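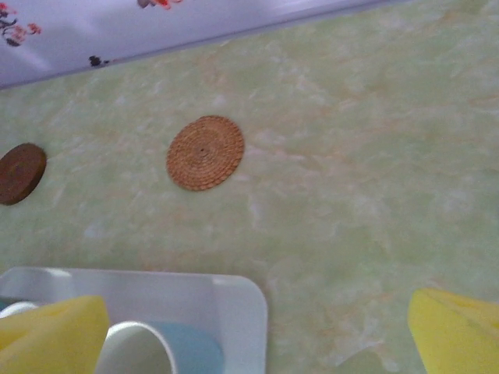
Seasonal Customs Project: progress report to the Ndlovu Fund
Prepared by Kamlesh Dixit, project lead
6/25/20

Where we have got to

It has been a busy few months and I'm very pleased with how the collection is growing. When we last wrote to you, in March, we had a plan, a shared folder and a lot of hope. We now have 41 finished entries on how people mark holidays and special days at home, and more half-written ones than I can comfortably keep track of!

As a reminder, the grant pays for a free collection of short, readable pieces on holiday customs, each one checked against at least 2 sources before it goes up. Pancake races, egg rolling, harvest loaves, first-footing, Mothering Sunday posies: if a family or a village does it every year, we want it.

The entries so far

Spring is the fullest section by a long way. Easter alone has taken over our lives. We had planned a single piece on decorated eggs and ended up with four, as the people who dye theirs with onion skins had a great deal to say to the people who use wax (and the other way round). The piece on May garlands is my own favourite. One contributor sent us her grandmother's instructions for tying the hoop, complete with a crossing-out where the string length was wrong.

Midsummer is coming along nicely. Autumn is thin. We have apple bobbing, two bonfire night recipes for parkin that disagree about the oatmeal, and not much else. Winter is better, although nearly all of it is Christmas, and I would like much more on New Year and on the Lunar New Year before we call that section done.

Diwali and Eid both have good first drafts. I've held them back as I want a second reader from within each community, and for Eid we are still looking for one.

What readers and contributors are doing

We put out a call for family customs through the Jomham newsletter, and 26 people sent something in. Some of it was a line or two. Some of it was wonderful: a household that hides a single walnut in the Christmas tree, and another that eats breakfast in the garden on the first of May whatever the weather. With their permission we have used eleven of these, and the rest are waiting for me to write back with questions.

The spring newsletter was printed by Zoltik, who did a run of 2000 and got them to us early. A good part of those were meant for libraries and village halls, so the closures have left us with several boxes. The content doesn't date, and we will send them out when the doors open again.

Things that have been harder

The recorded interviews had to stop. We had six booked with older residents and managed one in person before lockdown. Three have since been done by telephone, and they are good — long, rambling and full of detail — but the sound is poor, so we are typing them up and will not be publishing the recordings.

Fact-checking is slower than I allowed for. Valentine's Day was the worst. Almost every "fact" about it seems to be copied from somewhere else, and we cut a whole page of them when no original source could be found. The entry is shorter now and I trust it.

Money

Spending is within budget. Travel is well under, for obvious reasons, and with your agreement I would like to move what is left there into typing and proofreading. The Nutum web hosting is paid up to the end of the grant.

Next steps

Finish the midsummer pieces and get them online.
Find a second reader for Eid and complete Diwali.
Put out a new call for autumn customs, with harvest suppers at the top of the list.
Type up the remaining telephone interviews.
Send a full spending sheet once the travel question is settled.

If anybody at the Fund has a family custom of their own, please do pass it on. We'd love one about conkers.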